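# Door sticks every August, but only on the latch side

**gundham_flats**

I have a solid pine interior door in a ground floor apartment, built 57 years ago according to the building file. From fall through spring it closes with a light push. Every August it binds along the upper part of the latch side, and I have to put a shoulder to it. By October it is free again.

What I have checked so far:

- Hinge screws are tight, all three hinges.
- The gap on the hinge side looks even from top to bottom.
- The frame is plumb within the accuracy of my level.
- The top and bottom edges of the door are bare wood. The faces and sides are painted.

I can plane the latch edge, but I don't want a wide gap in winter. Is there a way to work out how much to take off? The local hardware store (Jemport) sells a small block plane and a sanding block, and I own neither.

---

**Vaughn Strickland**

Your fourth point is the likely cause. Wood moves across the grain as it takes on moisture from the air. The rails and stiles of a pine door are sealed on the faces, but bare end grain at the top and bottom takes up water much faster than a painted surface does. The stiles swell in width, the door gets wider, and the latch side is where the clearance runs out.

Do the work in this order.

1. Wait for a humid spell when the door is binding. Slide a sheet of paper down the latch side with the door closed as far as it will go, and mark where it stops.
2. Take the door off and plane between the marks only. Work from the corner toward the middle so that you don't split the end of the stile.
3. Hang it and test. You want a gap of 2 mm in the wettest month.
4. Leave the door indoors through a dry week or two, then seal the top and bottom edges. Two coats of the same paint as the faces will do.
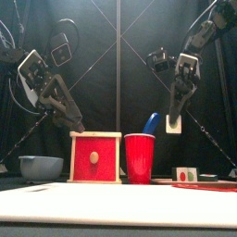 How long should the paint on the edges dry before the door goes back up?

Overnight for water-based paint, and a full day for oil-based. The edges don't rub on anything, so the coating only has to be hard enough to handle. The planed latch edge is different. It needs several days before it is closed against the stop for long periods, or the paint will stick to the frame and peel.

If you don't want to buy a plane, coarse sandpaper on a flat block works for anything under 1 mm. It is slow, and it tends to round the edge. Check with a straightedge as you go.

---

**Zakharchenko**

Just run a dehumidifier. I did that in my hallway and the door stopped sticking.

---

**murkavora_2039**

The dehumidifier works, but it treats the room and you pay for it every summer.

One thing to add to the long answer - look at the top hinge before you plane anything. Tight screws can still be short screws. If they only bite into the jamb, the top of the door sags toward the latch side under its own weight, and you see the same symptom in the same place. Replace one screw in the top hinge with a 75 mm screw that reaches the stud. Drill a pilot hole first. On mine that pulled the door over by over 1 mm, and I left the plane in the drawer.

Also check the strike plate. If it sits proud of the jamb, it will scrape the edge of the door in summer and leave a shiny line in the paint.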